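# Getting Paid for Live Shows: What Small Bands Should Sort Out First

2019-01-15

Most bands that play small rooms have a story about money that never showed up. The promoter said one thing on the phone, the person at the door said another, and at the end of the night there was an envelope with less in it than anyone expected.

Nilton Palomino has played bass in the four-piece Tutico for six years. His band draws between 30 and 212 people, depending on the town, and he does the booking himself. For the first two years he took deals over the phone and wrote nothing down.

"I thought asking for it in writing would make us look difficult," he says. "Then we drove five hours for a show in November and got paid in pizza."

Now he sends a short email after every call. It lists the date, load-in time, set length, pay and who hands over the money. He asks the venue to reply with a yes. He doesn't use a formal contract for rooms under 200 people, and so far no venue has refused to answer the email.

## Know which deal you have

A flat guarantee is the easiest to understand. You play, and you get the agreed amount whether the room is full or not. New bands rarely get one outside their hometown.

A door deal gives the band a share of ticket money. Ask whether the share comes out before or after costs, and ask what the costs are. Sound engineer, door staff and posters are the usual ones. A 70 percent share can shrink to very little once they are taken off.

Some venues offer a guarantee against a percentage, where the band gets whichever is higher. If you can get this one, take it.

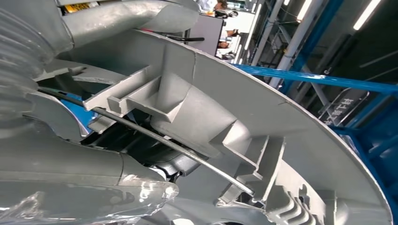 *Cutaway model of an engine casing, with ribs along the inside of the ring.*

Lumturie Pavlović books the Spanos, a bar and music room with a low stage and a kitchen that closes at ten. She goes through 16 band emails on a normal morning and answers the ones that tell her how many tickets the band sold last time they played nearby.

"If it's eight tickets, say eight," she says. "I can put you on a bill with somebody bigger. If you tell me 80 and eight show up, I've lost money on staff and I won't call again."

She settles with bands in the office right after the last set, with the ticket report on the desk. Bands are welcome to look at it. Few ask.

## Merch and other income

Check whether the venue takes a cut of merchandise. The Spanos doesn't, but larger rooms often do, and it may apply to shirts and not to records. Palomino says Tutico made over half its touring income last year from a folding table by the exit.

Songwriters should also send in their set lists if their performing rights organization pays for live shows. The forms are short, and they have deadlines.

Pavlović has one more request for bands coming through her room this spring: bring your own extension cords. She bought a new set in the fall and is down to two.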